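Plonano – word list for drinks and small groceries

README, version 13

Plonano is a list of words that people in Dristville use for drinks, snacks and other small things from the shop. It was started by Maëlys Bodin and Corentin Perrin, as a help for learners of English who could read a newspaper but did not know what to ask for at the counter. The list is plain text and can be opened with any editor.

What is inside

The main file has 2000 entries. Every entry is on one line, with the word, the kind of word, a short meaning and a sentence in which a real speaker used it. The second file, places.txt, says where the speaker grew up.
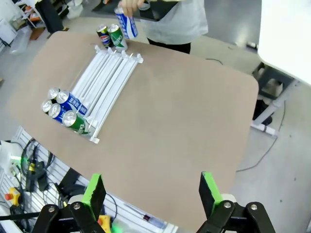
Names of drinks gave us more work than all the rest. Many speakers use a brand name for any drink of the same type, and others say only "pop" or "fizzy". A dark Pepsi can standing next to a green one can be called "a Pepsi and a green one", and we kept answers of this sort also, with the mark COL in the third column. Please do not correct them to the full product name.

How the words were collected

Inès Riviere spoke with 60 people, most of them in Dristville and the others in Filtthorpe. Each talk took 30 minutes. She asked them to tell about their last shopping, and she did not suggest words.
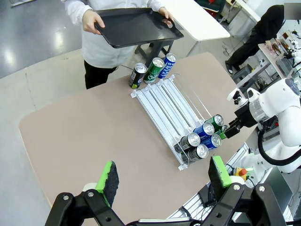

The talks were then written down by hand and checked by Mireille Huet. Where the two of them heard different words, both forms are in the list, with a slash between. The spelling is British, except inside the sentences of speakers who wrote them for us themselves.

Known problems

Older speakers are too few. The words for bread rolls are not complete – in Filtthorpe alone there are more than we could check. Plurals are missing for entries that were added in April.
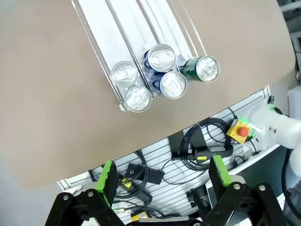

Some entries have the mark OLD, but this was decided by ear and two people may not agree on it. If you use the list for counting, leave this mark out. Tabs and spaces are also mixed in places.txt, and a script that splits on tabs will lose the last column in such lines.
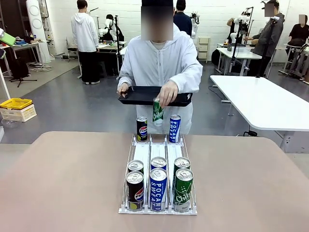

Green Chilsung Cider can and three-lane can rack.

The word "cider" has two entries, one for the drink with alcohol and one for the sweet fizzy drink without it. Learners often know only one of them.

Use and contact

You may copy and change the list for teaching, if you keep the names of the authors. For printed books please ask Armelle Royer at Delorme first. Corrections are welcome – send the line number and the new line, not the full file.

Last change: 29th November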